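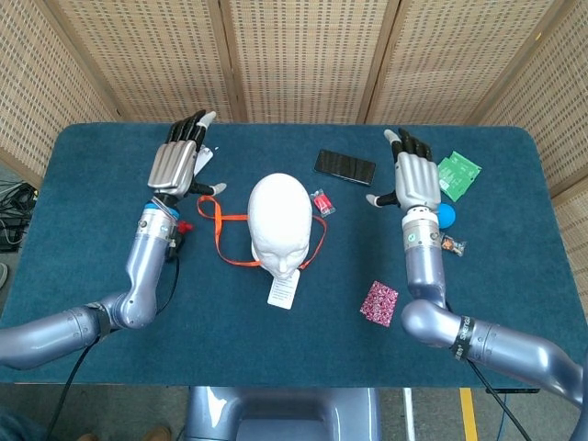
The trial of the Zarkeo ran for 48 days, and on the last of them the woman from Kalavine called to ask if the store wanted to keep it.

"What does it cost after this?" I said.

"It's 422 a month. Service is included."

I wrote the number on the back of a delivery slip. My sister and I ran the lost property counter at Hegarty station, and in June we had taken in 1000 items. Phones and lanyards went on one shelf, toys on another. The robot sorted what came in overnight. It was slow with anything thin. Cards gave it trouble, and it would go back to the same one again and again.

"It put a ball in with the hats," I said.

"There's an update for that."

My sister was at the far end of the counter with the ledger. She had been against the trial from the start, and she had also come in early most mornings to see what it had done.

"Ask her about the hands," she said.

I asked. New fingers were 185 a set – they wore out at the tips first.

"And if we send it back?"

"We pick it up. You sign a form."

A man came to the window and said he had lost a glove. I put the phone down on the counter and went to look for it.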